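Trodura two-arm floor kit: a review for people who have to pay for it

June
By the workshop editor

We bought the Trodura two-arm kit for picking things up off floors. That is a narrow job, and most of what is sold for it is either a toy or priced for a car plant. The Trodura sits between the two, and I have now had it long enough to say what it costs to own, which the brochure is vague on.

The kit as quoted to us was 3,165 before tax. That buys two arms, the controller, one set of cables, one hand and a printed manual. It doesn't buy a second hand, a gripper, wrist covers, sleeves or any kind of stand. By the time we had a working pair on the floor we had spent 3,933. I would tell anyone planning a budget to start from the second figure and treat the first as the price of a box you can't do much with.

What we compared it with

Two others were on our list. The Vorness single arm is better made than either Trodura arm and quieter, but it is one arm, and a second one needs a second controller. Once we had added that up it was out of reach. The Hailu kit was cheaper and came with everything, gripper included. We tried one for a morning at the dealer's. It lifted well enough from a bench at waist height, but its reach downwards was poor, and with the base where we wanted it the fingers stopped short of the ground. If your work is all on a table, look at the Hailu first.

We bought through Jurkis, who also do the servicing. Delivery was on time. One box had a cable missing and they sent it without any argument.

Setting up

Allow a full day. The mechanical part is quick and the bolts are all one size apart from those at the wrist, which take a smaller key that is supplied and easily lost. Buy a spare key. Calibration took us most of the afternoon. The manual describes it in an order that makes you do one step twice, and page 7 refers to a menu that has since been renamed.

The software is plain and does what it says. You can save positions, name them and string them together. There is no undo when you delete a saved position, so keep a backup. Updates come by download and so far they haven't cost anything, though the licence wording leaves room for that to change.

Hand or gripper

This is the choice that affects the price most. The jointed hand is the expensive one. It copes better with awkward shapes, and it can get one finger behind something lying against a wall. It is also slower to set up and has more joints to look after. The gripper is flat-fingered and much simpler. For anything thin and lying flat I would choose the gripper, and if money allowed only one end fitting I would choose it there too.

We run one of each. I had expected to move to a matching pair within a few weeks and haven't felt the need. The drawback is in the spares drawer, as almost nothing fits both. Two kinds of fastener, two kinds of fingertip, two lines on every order.

Working at floor level

Carpet is harder than hard flooring. Low pile is manageable. Fingers drag a little on anything deeper, and small scraps settle between the fibres where they are difficult to get hold of. If you are pricing a job, ask what the floor is before you ask anything else, and if possible go and put your hand on it. 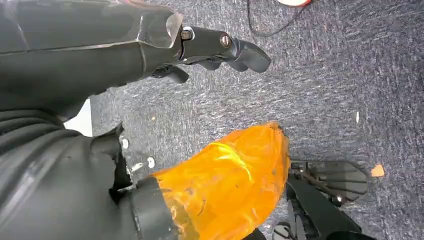 Cable runs need some thought as well. The supplied cables are long enough for a bench but mean for floor work, and we replaced ours with longer ones. Put that in the first order and save yourself the second delivery charge. Keep any cable out of the sweep of the arms. The controller stops on a snag, but it then wants a full restart.

Covers and sleeves are sold as extras and I would count them as necessary. Dust gets into joints at this height in a way it doesn't on a bench. The sleeves wear, and I have allowed 100 a year for replacing them and the smaller bits – fingertips, screws, ties. So far that looks right.

Running costs

Power use is low enough that I stopped tracking it. Servicing through Jurkis is offered yearly or by the visit. We took it by the visit. A place running the kit every day would probably do better with the yearly plan, but read what is left out of it. Fingertips are, and so is anything they class as a wear part.

The cost I failed to plan for was staff time. Someone has to be with it while it is learning a new job, and that someone can't be doing much else. I would put it in the budget as a proper line, with hours against it.

Good points
Two arms on one controller
Good reach to the ground
Parts arrive quickly

Bad points
The quoted price leaves out too much
Manual is behind the software
Standard cables too short for floor work
Hand and gripper share hardly any spares

Would I buy it again? Yes, with the gripper on the first order and the longer cables too. I would also ask Jurkis for a price on a complete kit in writing. They will do one if you ask, but it isn't on the website. If you only need one arm, the Vorness is the better machine and I would save up for it.

Comments (3)

benchandfloor
Useful to see the real total. We were quoted the lower price and had already put it in the bid. Did the stand come from Trodura or did you make your own?

Reply from the editor
Bought from them. You could make one for less if you have the tools, but check the hole spacing against the base first – the drawing in the manual is for the older model.

Pell_88
Have had the Hailu for a year on a packing table and no complaints. Agree it is no use for anything low down. Ours is bolted to the bench and stays there.

Contact us | Copyright Workshop Buying Notes, all rights reserved | Back to top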